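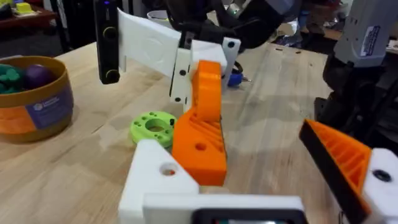

Um dos dedos da garra esquerda do kit Huvik, com a almofada laranja, ao lado do disco verde usado no teste.

Montar dois braços robóticos numa bancada deixou de ser assunto exclusivo de laboratório, mas continua a dar trabalho. O Huvik, um kit de dois braços com garras impressas em 3D, foi pensado para oficinas pequenas e escolas técnicas que queiram experimentar a automação sem contratar um integrador. Passámos 3 semanas com ele, entre janeiro e o início de março, numa sala cedida pela oficina Crenshaw.

O kit chega em duas caixas. A montagem exige paciência: o manual traz 158 páginas, com bons desenhos nos capítulos dos braços e texto apertado no das cablagens. Juniper Quintanilla, a técnica da oficina que nos acompanhou, terminou a parte mecânica numa manhã e gastou o resto do dia com os cabos e a calibração. O programa de arranque reconheceu o primeiro braço logo à primeira. O segundo só apareceu depois de trocarmos uma porta USB.

As garras são a parte mais interessante. As peças brancas são impressas em 3D e as almofadas dos dedos, cor de laranja e com nervuras, terminam numa ponta alta e curva. Os ficheiros de impressão vêm com o kit, por isso uma peça partida resolve-se na própria oficina. Partimos uma na segunda semana, por descuido nosso, e imprimimos outra durante a noite.

Para o teste escolhemos trabalhos de bancada com objetos leves: pegar em peças impressas, mudá-las de sítio, segurar uma ferramenta com um braço enquanto o outro apresenta a peça. Este último foi o mais difícil. Uma pistola de cola quente tem um punho largo e um bico que convém manter apontado para baixo, e o outro braço tem de trazer a peça sem bater nela.

Na teleoperação, com uma pessoa a comandar os dois braços, o resultado foi bom ao fim de alguns dias de prática. Em modo automático, a repetir movimentos gravados, o Huvik só é fiável se os objetos estiverem sempre no mesmo lugar. Registámos 292 tentativas ao longo do teste e a maioria das falhas veio daí — uma peça um pouco rodada e a garra fecha ao lado.
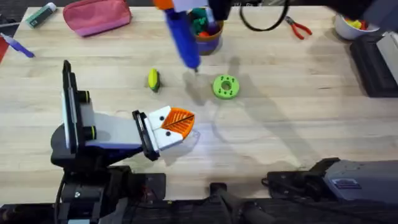 Preço, assistência e alternativas

O Huvik vende-se por encomenda e inclui 2 anos de garantia nos motores. As almofadas dos dedos ficam de fora, por serem consideradas peças de desgaste. Everett Wojcik, responsável pela assistência, respondeu às nossas dúvidas por correio eletrónico no próprio dia, embora só em inglês. Falta uma versão portuguesa do manual, que a marca diz estar em preparação.

O concorrente direto é o Skenitz, mais rígido e mais silencioso, com garras metálicas que só o fabricante repara. Para carga e repetição, é a melhor escolha. Para ensinar, ou para uma oficina que já tenha impressora 3D, preferimos o Huvik.

Convém contar com espaço. Os dois braços pedem uma mesa firme e área livre à volta, e os cabos ocupam mais do que as fotografias do catálogo sugerem. Usámos abraçadeiras nossas, porque as da caixa não chegaram para os dois lados.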